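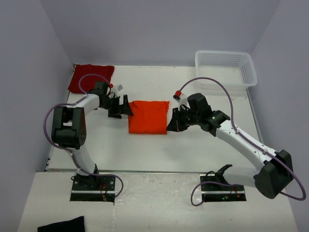

OK, budget thread, because three people asked me in November how we worked out what to spend on a two-arm folding setup and I kept sending the same long email. Posting it here so I can just send a link.

First thing I'd tell anybody: the arms are the easy line. You get a quote, you wince, you type it in. What ate our budget was all the stuff near the arms. Mounting plates, cables, power, a table that doesn't wobble, walls. Give that its own section in the spreadsheet. Mine was one row called "misc" and it was a disaster.

We got quotes from Sader and Mekonnen. Sader was cheaper per arm but the grippers were extra, and so were the wrist cameras, and so was the bracket that holds the camera on. Mekonnen put it all in one price. Once I'd added up every Sader extra the gap between them was tiny. Ask for the full list before you fall in love with a number!

We went with Mekonnen. Lead time was 4 weeks on paper. Plan for longer and don't book anyone's time against the delivery date (I did, it was awkward).

Cables!! Measure the path with the arm fully stretched out and then add slack, a lot more than looks sensible. A camera cable that runs the whole length of an arm needs room to loop at every joint. I bought the first set too short and paid for shipping twice - total beginner move.

Spares. I held back 3,000 dollars and got teased for it in the planning meeting. It's mostly for gripper fingers and cables. If your boss wants to cut something, let them cut the nicer monitor and keep this.

The enclosure was the cheap part. Plain panels on three sides, front left open so you can get your hands in. I priced a ready-made one from Givlow and it was lovely and way out of reach, so we built our own. Pick a flat matte finish. Shiny panels cost the same and then you're fighting reflections in the cameras forever.

Cloths! Go cheap and go bright. I ordered 50 in a bunch of solid colors and I'm already thinking about the next order. Get strong colors that stand out on a white table, plus a few dark ones so you find out early where your cameras struggle. And get a plastic basket or two from any home store. Please don't buy a "robotics bin."

Somebody will ask if you can start with one arm and add the second later. You can, we looked at it hard. But you still need a table and a base sized for two, and for folding I'd want both arms facing each other from the start. If money is really tight I'd buy two simpler arms before one fancy one.

The line I forgot completely: people time. Mounting, wiring, calibrating, tidying up, doing it again after somebody bumps the table. I put down 40 hours for setup and we blew through it. Next time I'm doubling that and not apologizing.

Next up is a second station, if Hindum comes back with a decent price on refurbished arms. Still waiting on whether the warranty carries over. If anyone has bought refurbished from them, tell me how the joints held up, my replies are open.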